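브린더로프 공용 조리대 정비 사업 중간 진행 보고

수신: 카바나 생활시설기금 사업관리 담당
보고일: 2019년 7월 8일
대상 시설: 레이크빌 주거지원센터 공용 주방

1. 요약

본 보고는 레이크빌 센터 공용 주방의 소형 조리가전 재배치 및 사용 절차 정비에 관한 중간 결과를 다룬다. 사업 범위는 입주자가 공동으로 쓰는 조리대의 가전 배치, 전원 배분, 세척 및 점검 기록 양식의 세 항목이다. 배치안은 확정되었고 전원 배분은 시공 완료, 기록 양식은 시험 적용 단계에 있다. 예산 초과 항목은 없다.

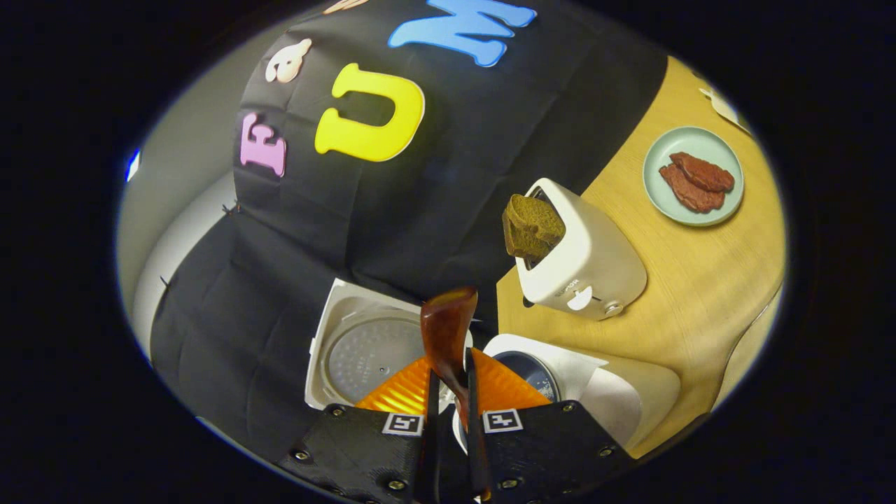
작성: 소르카 피츠제럴드
직책: 레이크빌 주거지원센터 시설운영 담당

2. 배치

전기밥솥과 토스터를 같은 상판에 두는 안을 채택하였다. 초기 안에서는 토스터를 벽면 선반에 올리도록 하였으나, 선반 하부와의 이격이 부족하여 제외하였다. 상판은 밝은색 목재이며 기존 것을 그대로 사용한다. 밥솥은 뚜껑이 젖혀지는 방식이므로 뚜껑을 완전히 연 상태에서의 점유 폭을 기준으로 자리를 정하였다. 닫힌 상태의 외형 치수만으로 배치하면 인접 기기나 접시와 간섭이 발생한다.

토스터는 식빵이 상부 투입구 위로 올라오는 형태이다. 따라서 상부에는 어떤 물품도 걸거나 적치하지 않는 것으로 하고, 조작부가 사용자 쪽을 향하도록 놓을 것을 이용 안내문에 명시하였다. 현재 토스터의 방향은 사용자가 임의로 돌려 놓는 경우가 있어 고정 표시의 추가 여부를 검토 중이다.

조리가 끝난 음식을 담은 접시의 임시 거치 구역은 토스터 옆 상판으로 지정하였다. 별도의 받침대는 구매하지 않는다.

3. 전원 배분

기존에는 두 기기가 하나의 연장선을 공유하였다. 게로이드 캐럴의 점검 의견에 따라 각 기기에 개별 콘센트를 배정하였다. 콘센트 증설 및 배선 정리에 집행한 금액은 400유로이며, 승인된 총액 1870유로 안에서 처리하였다. 연장선은 회수하여 창고에 보관 중이다. 증설 후 누전차단기 동작 시험을 실시하였고 이상은 없었다.

4. 사용 및 세척 절차

밥솥의 내솥, 내부 뚜껑판, 주걱은 사용자가 매회 세척한다. 본체 테두리의 수분과 밥물은 종이타월로 닦는다. 본체는 물에 담그거나 흐르는 물로 씻지 않는다. 토스터는 전원을 분리하고 충분히 식힌 뒤 빵 부스러기를 제거한다.

알바 도허티가 작성한 점검표는 12개 항목으로 구성된다. 시험 적용 기간에 회수된 점검표는 68매이다. 기재 누락은 내부 뚜껑판 항목에 집중되었다. 해당 항목의 표현이 "뚜껑"으로만 되어 있어 외부 뚜껑과 구분되지 않은 것이 원인으로 판단되며, 개정판에서는 "내부 뚜껑판(회색 원형)"으로 표기한다.

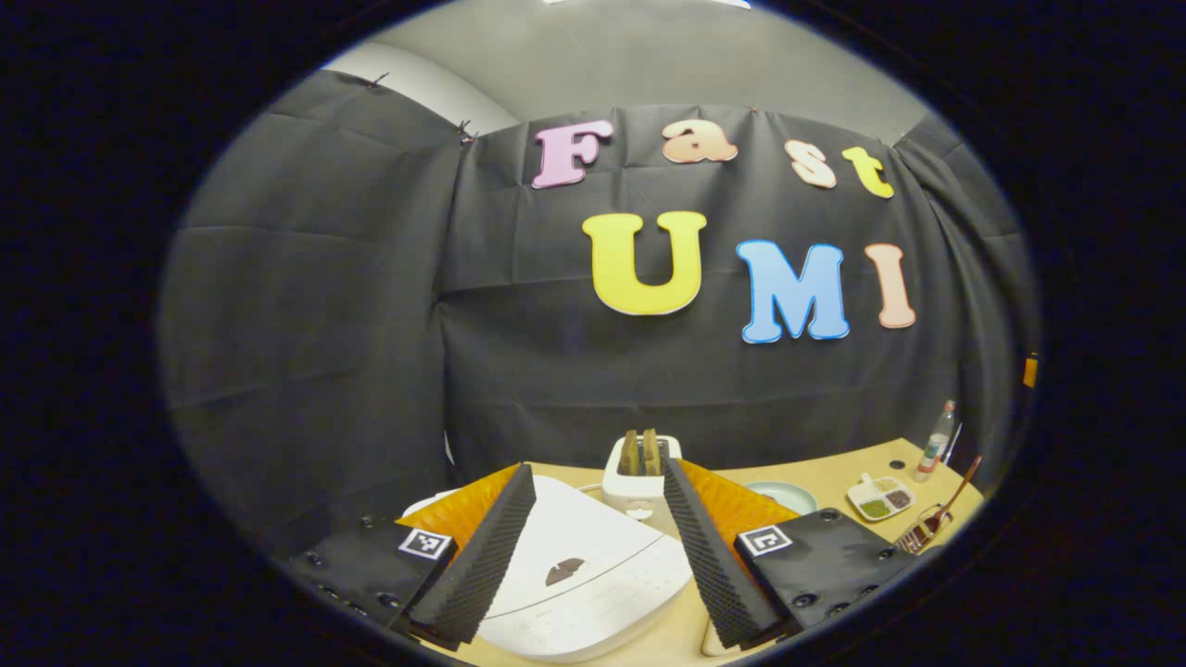 그림 2. 조리대 위의 흰색 가전과 그 뒤쪽의 토스터. 후면은 글자 장식이 있는 검은색 천.

5. 후면 천 처리

조리대 후면의 검은색 천은 입주자 활동에서 제작된 것으로, 오려 만든 여러 색의 글자가 붙어 있다. 입주자 측에서 유지를 요청하였다. 토스터가 상판 뒤쪽에 놓이면 천과의 거리가 줄어들므로, 사용 시 토스터를 앞쪽으로 당겨 놓는 것을 조건으로 유지하기로 하였다. 천의 방염 성능에 관한 자료는 확보하지 못하였다. 파레스 이사가 방염 처리품으로의 교체 견적을 프릴리코에 요청하였으며 회신 대기 중이다. 교체할 경우 글자는 떼어 새 천에 옮겨 붙인다.

6. 미결 사항

가. 토스터 위치 고정 표시의 방식. 상판 손상을 피하기 위해 탈착 가능한 표시재를 우선 검토한다.
나. 후면 천 교체 여부 및 비용. 견적 수령 후 별도 승인을 요청한다.
다. 점검표 개정판 배포. 클로다 캐럴이 담당하며, 구판은 배포와 동시에 회수한다.
라. 잔여 예산의 용도. 교체용 내솥 구매를 제안할 예정이나 규격 확인이 선행되어야 한다.

최종 보고서는 10월에 제출한다. 지출 증빙 사본과 점검표 집계는 최종 보고서에 첨부한다.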